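Dressing a teddy bear is harder than dressing a toddler. A toddler at least has an opinion about which hole the head goes through.

The outfit is light blue fleece with its own little bear face stitched on the front, so the bear is wearing a bear. Isabelle Dhillon picked it. I have raised this with her. She says it's fashion.

It also has a braided cord with a tassel. Of course it does.

Bear, blue fleece, flowered walls, over one long afternoon: 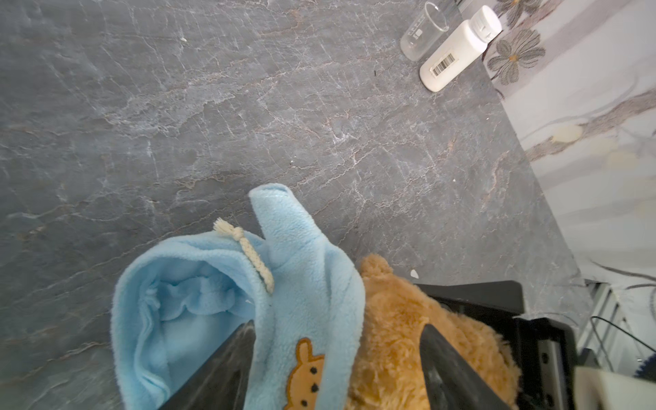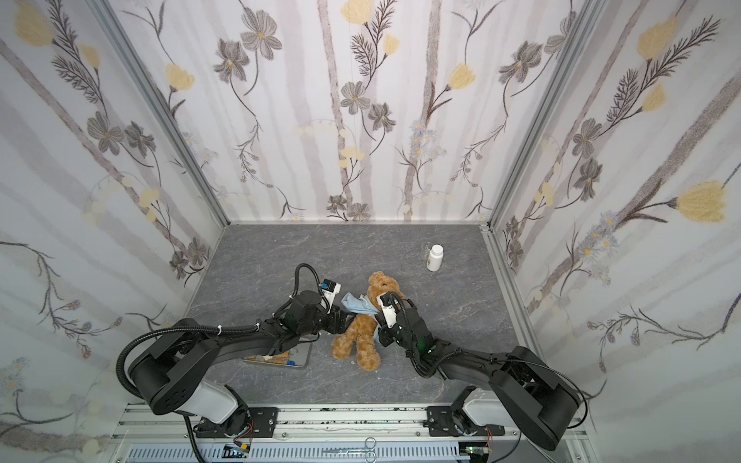
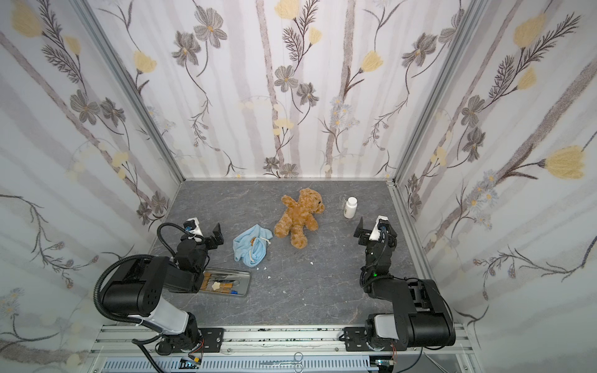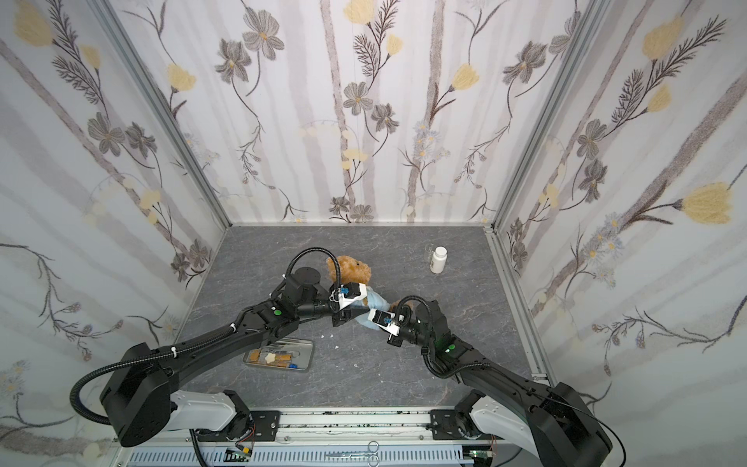 Anyway, 12 replies already and most of them are advice. Diarmuid Conneely says feet first, then pull up. Diarmuid has never met a bear with hips like this.

Someone else says to brush the fur flat before you start. I own 2 brushes and I'm not giving either of them to a bear.

The wallpaper was the other big decision in March. I wanted plain. We got birch trunks and tulips, and now I catch myself defending the tulips to visitors.

Isabelle is already looking at hats. Ear holes, she says, 4 sizes. I'm going to make tea.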